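Finally sat down tonight to do the thing I have been promising myself since last May, which is sorting out every card I own. Loyalty cards, library cards, the punch card from a sandwich place that closed. All of it. Come along if you like, this may take a few posts.

My old wallet was so fat it wouldn't fold anymore, and I'd started sitting a little crooked in the car (my back noticed before I did!). So I'm moving everything into one of those little books with the clear plastic sleeves and a snap.

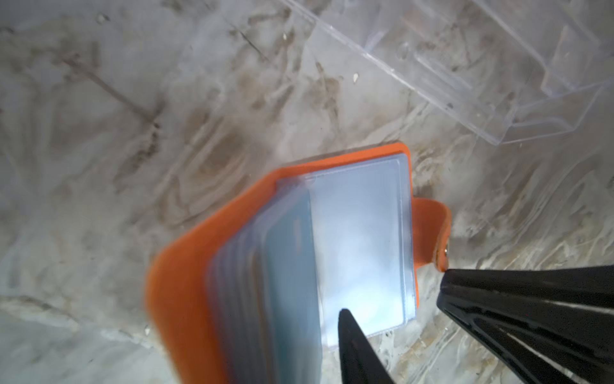 I went with orange on purpose, because I lose dark things at the bottom of my bag and then I'm the person holding up the whole line at the Werkalell pharmacy, apologizing to everybody behind me.

First rule I made up: if I haven't used it since I moved to Basside, it goes. That took care of the old gym and two coffee places right away, and I felt wonderful for a good ten minutes.

Then I checked the balance on my Kowalchuk grocery card before tossing it and there were 1,546 points on there. You need 400 for a free bag of coffee, so you can imagine I put that one right back in, up front where I'll see it.

The Sketine garden center card has 71 points and they want 300 before they give you so much as a packet of seeds. I'm keeping it anyway. I know myself in spring.

Insurance and library are going in the first few sleeves, shops after that, and the ones I feel sentimental about at the very back. If any of you have a better order, please tell me, I'm happy to shuffle it all again tomorrow with a cup of tea.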